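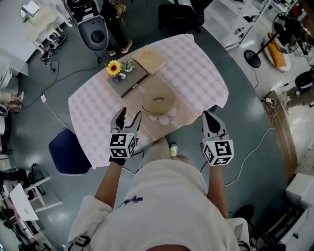
How many of the flats at Drirkance can we list before the lift work is signed off? Only the ones on the lower three floors, which comes to 11 flats. The rest wait for the lift certificate.

April 16, 2026

Spent the morning going through the Drirkance floor plans with Kaede. The building has 98 flats on paper. The older plan set gives two different layouts for the corner units and the sales sheet used the wrong one, so the second bathroom was shown opening off the hall. It opens off the main bedroom. Kaede has corrected the sheet and saved the old one under "superseded". Please don't send that out again.

Total balcony area in the Bivau survey is 3,915 square feet. I can't make that agree with the drawings. My guess is that Bivau left out the ground floor terraces, but the notes at the back of the survey don't say either way. Asked Mayuree to ring them.

Parking: one space per flat, no exceptions so far. Hideaki says two buyers have asked for a second space. Told him to take their names and promise nothing until the visitor bays are marked out.

Beach path — still closed at the lower steps. The handrail is on order from Hinrichs. Viewings should go round by the road gate for now, and the gate code is in the key book.

Listing text, second draft:
- took out "steps from the sand" until the path opens
- "sea view" only for flats on the seaward side, "side sea view" for the corners
- monthly service charge to go in the first paragraph, as Natsumi wanted
- pets: wording still with Mitsuko

Kusotetti want the plans in their own template. Tried it with one flat and the room sizes came out in metres with no feet beside them. Sent it back with a note.

To do: chase the lift certificate, check the store room numbers against the key book, new photos of the lobby once the floor is done.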